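Power strip

A power strip (also extension block, multi-socket, in some places just "the extension") is a row of electrical sockets in one housing, fed by a single cord that plugs into the wall. Lets several things run off one outlet. Found on desks, kitchen counters, behind TVs, under beds.

Parts

Housing, usually plastic, any color. White and black most common, bright ones sold for desks. Sockets. Cord, with a strain relief where it leaves the housing, a short ribbed sleeve that stops the wire bending sharply and breaking inside. Most have a switch, some have one per socket. Cheaper ones none at all.

Universal sockets take several plug shapes, round pins and flat ones in the same opening. Handy for travelers and for homes with appliances bought in different countries. Grip is often looser than in a socket made for one plug type, and the earth pin may not connect. Not allowed in some countries for that reason.

USB ports

Newer strips carry USB ports along one edge, commonly 2 to 5. The ports share one small power supply inside, so with all of them in use everything charges slower. Many people go on using a separate charger in one of the main sockets anyway, either out of habit or for the extra speed.

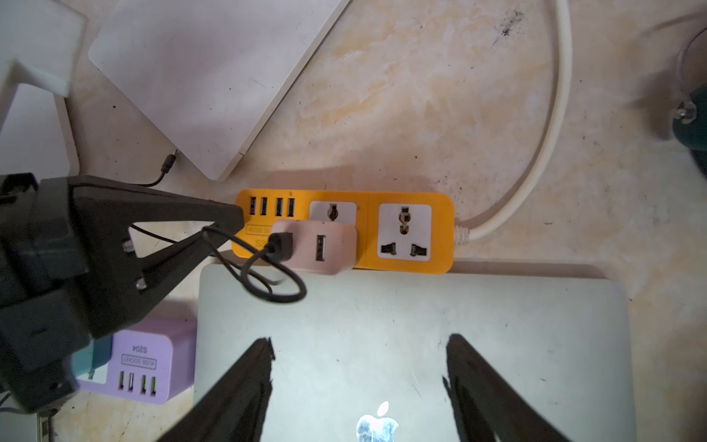 Separate USB cubes do the same job without the mains sockets. Good for phones, earbuds, small lamps. A laptop generally needs its own adapter, though newer models can charge over USB-C if the port gives enough power.

Cables are the usual complaint. Desk guides suggest one short cable per device, the spare length looped and tied, strip fixed to the underside of the desk or the back leg. Pendo Khaemba's booklet Mfaume, on small home offices, gives 48 cm as a good cable length for a phone kept beside a keyboard. Gladys Mrema disagrees and prefers longer ones, see her notes in the Stinira household series.

Safety

Total load must stay under the rating printed on the label. Heaters, kettles and irons should go straight in the wall. Strips should not be pluged into other strips. Keep off carpet and out from under papers, heat has to get out. A brown mark near a socket, a buzzing sound or a loose plug means replace it. Surge protection is a seperate feature and not every strip has it, check the label.

See also: Extension cord, Wall charger, Travel adapter

Last updated 3 October 2023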